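Telby Community Table: spring progress report

Reporting period: through April

We are really happy to be sending this one. When we wrote in the fall, the supper program at Telby was a plan, a borrowed kitchen and a lot of phone calls. Since then we have opened in two places, Telby and Trerkau, and both of them are busy.

Suppers. Telby runs at 6 in the evening and Trerkau an hour later, so that people coming off the late bus can still get a hot plate. We started out thinking the Trerkau group would be mostly older neighbors. Families showed up from the first night, and we had to change the menu pretty fast (less cabbage, more noodles). The soup stays. Everybody likes the soup.

Cooking lessons. This is the part that has grown beyond what we asked you to fund. We planned four lessons and have already given seven, all on basic things: stretching a chicken, cooking dried beans, reading a store flyer before you shop. The bean lesson had to be repeated because people brought their sisters! Handouts are now in two languages and we would like to add another.

Supplies. Dry goods come from Pētersons, who have been wonderful about small orders and let us swap items right up to the morning of delivery. The Cledov stove was put in at Telby in the winter and has all its paperwork. The old one went for scrap, and the money from it paid for bowls. Part of the household goods line went to table linens in cheerful prints, and they have done a lot for how the rooms feel.

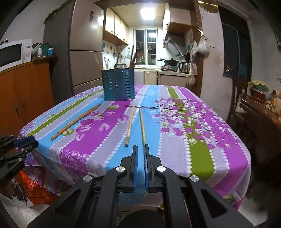
One of the patterned tablecloths, with stripes and leaves.

What has been harder. Storage at Trerkau is still tight. We share a pantry with the after-school club, and twice we ran out of shelf space and had to drive rice back to Telby in the trunk of a car. The club has offered us the cupboard under the stairs, which needs a new door and a coat of paint first. Fresh vegetables also cost more than we budgeted for over the winter. We made up the gap by leaning on frozen, and prices are coming back down now that spring crops are in.

Budget. Food is slightly over, travel is well under, and the equipment line is fully spent. With your okay we would like to move the unspent travel money to food for the rest of the grant. The full sheet is attached separately.

Next steps. The Trerkau garden beds get planted as soon as the ground allows, with beans, squash and as many herbs as we can fit. We are also putting together a small recipe booklet from the lessons, written by the people who came to them. There are six recipes in so far, including two rival versions of the same potato cake, and we plan to print both.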